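The Bakery That Opens When the Town Goes to Sleep

In Botholm the last bus leaves at 11 in the evening, and after this the main street belongs to the smell of bread.

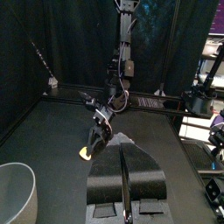 A large round container on a dark gray work surface.

I came to Botholm on a Saturday in December, and I was hungry. The hotel kitchen was closed, the gas station also. The man at the reception desk drew me a small map on the back of a receipt and said only, "Go to Krajewska. Knock on the side door."

Krajewska is the name of the bakery and also of the family who started it. They came from another country with two suitcases and a jar of rye starter. Today the owner is Liam Bainbridge, who married into the family and who learned the work from his mother-in-law. She still telephones him every night at 2 to ask about the dough.

The bakery makes 339 loaves on a normal night. Most of them go by van to Orkuscombe, on the other side of the hill, where there has been no baker for 14 years. The rest is sold from the side door, still warm, to nurses, to taxi drivers and to people who cannot sleep.

"In the day people buy bread and go," Bainbridge told me. "At night they want to talk. I had to learn this part, it was harder than the rye."

The rye is hard enough. It is called Tirkau, after the village where the grandmother was born, and it takes 6 stages from the first feeding of the starter to the oven. The crust is nearly black. The inside is sour and a little sweet, and my first slice I ate standing on the sidewalk with my gloves on. A woman in hospital shoes told me that I was doing it wrong. Tirkau should rest until the next noon, she said, and then it wants cold butter and salt.

Flour has become more expensive, and the night price of electricity is not so low as before. Bainbridge has raised the price of a loaf one time in three years - he wrote a letter of apology and taped it to the door. The letter is still there. Somebody has corrected the spelling in green pen.

I took one loaf back to the hotel and waited with it until noon, as I was told. The woman was right about the butter. The man at the reception desk asked for the end piece, and I gave it to him.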